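How to Sort Out a Box of Old Family Papers Without Losing a Month

Sooner or later a box arrives. Mine came from my aunt in Muslow, who had kept every gas bill since her wedding and filed them in with the wedding. It held 2454 sheets of paper, a figure I know because I numbered them, which is the first mistake and you can skip it.

What follows is the method I use now. It takes four evenings if you don't read anything and a whole winter if you do.

Before you start

You need a big table you can give up for a few days, a soft pencil, a stack of plain folders, a roll of trash bags and somewhere to put the coffee that is not the table. You don't need archival gloves. Clean, dry hands hold old paper better, and you look less like you're about to deliver a calf.

Take out the rubber bands first. They will have turned into something between candy and tar. If one has stuck to a letter, leave it alone and lift it later with a thin plastic spatula. Paper clips slide off if you hold the page flat and move the clip, and tear the page if you do it the other way around, as I did to my great-grandfather's discharge papers.

Evening one: the rough sort

Make four piles: letters, official, photos, and junk. Every sheet gets three seconds. You are looking at its shape, mostly. Letters are folded in thirds, official things have a stamp or a crest, photos are photos, and junk is whatever makes you sigh.

You will want a fifth pile called "interesting." Resist. By nine o'clock the interesting pile will have eaten the other four and you'll be on the floor with a 1961 seed catalog.

Evening two: dates

Take the letters pile and write a year on the back of each one, lightly, in the bottom left corner. If there's a postmark, use that over whatever the writer put, especially in January. If there's no date at all, look for a price, a baby or an illness. My aunt's sister Thea mentions her knee in 242 letters, and the knee gets steadily worse, so I was able to put most of them in order by knee.

Anything you still can't date goes in a folder marked "undated." Don't mark it "to do." I have a folder marked "to do" from the last box.

Evening three: throwing things out

Keep one of each kind of bill, the oldest if it's in decent shape. Keep anything with handwriting in the margins. Bank statements can go once you've checked nobody wrote a recipe on the back. Shred whatever has an account number on it, even if the bank has been a nail salon for thirty years.

Greeting cards are the hard part. My rule is that a card stays if someone wrote more than their name. This cleared out most of two decades of Christmas and offended only my mother.

Evening four: copying

Set the letters out one at a time on a plain white surface, in daylight if you can get it, with the lamps off. Lay each sheet flat, photograph both sides, and put it straight into its folder before you pick up the next. If a page won't lie down, leave it under a heavy book overnight. Ironing was suggested to me by a cousin, and I'd like it on record that I only did it once.
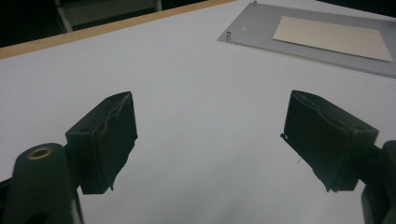 Moushumi Nanayakkara wrote in to say that I've got the order wrong, and that copying should come before throwing out. She did her grandmother's papers my way and spent September wishing she had a picture of one particular grocery list. She also says pencil on the back is fine for letters but never for photos, where it shows through as a dent, and that she now writes on the sleeve.

She's right about the photos. On the order I'm holding out, partly because copying everything first would have meant 3000 extra shots of gas bills.

Name the files year first, then the writer, then a number: 1958-thea-04. Put one copy on a drive in your house and one on a drive in somebody else's. Then write a single page saying what's in each folder and tape it inside the lid of the box. My aunt's had a page like that. It said "Papers."

Related
How to Get the Smell Out of Old Books
Reading Bad Handwriting: A Start
What to Ask Your Oldest Relative, and When to Stop
Stivden Parish Records: Where They Went After 2000
Labeling Slides You Can't Identify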